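Grovix: A Planner for Part Replacement in Desktop Computers
Cirilo Lozano, project report, July 7, 2025

Grovix orders the steps of a repair job and sends each one to the arm controller. Steps are nodes in a graph, and Dijkstra's algorithm finds the cheapest path to the goal state.

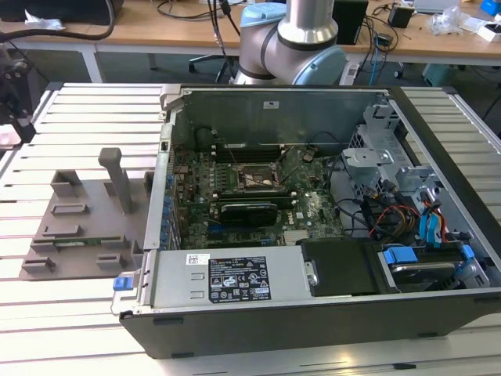 The world model stores free space as a voxel grid, rebuilt before every plan. Cables are the weak point – the red and yellow power leads by the drive cage are kept as one inflated keep-out volume.

Part poses come from Pindum, our template matcher, which runs at 11 Hz.

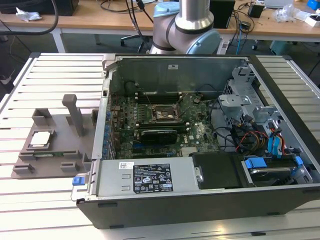 Pindum matches fixture pockets first and parts second. A pocket gives a fixed prior, so the CPU in the tray is searched for only inside its pocket outline, and the RAM stick only along its slot.

Insertion uses a separate controller with a force limit and a spiral search over the socket.

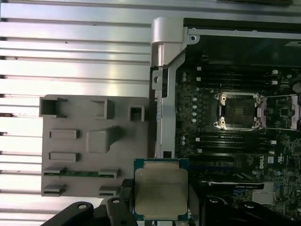
Dalov asked whether the spiral search should start at all when the pose error is above threshold, and suggested returning to the planner instead. The check was added in build 128.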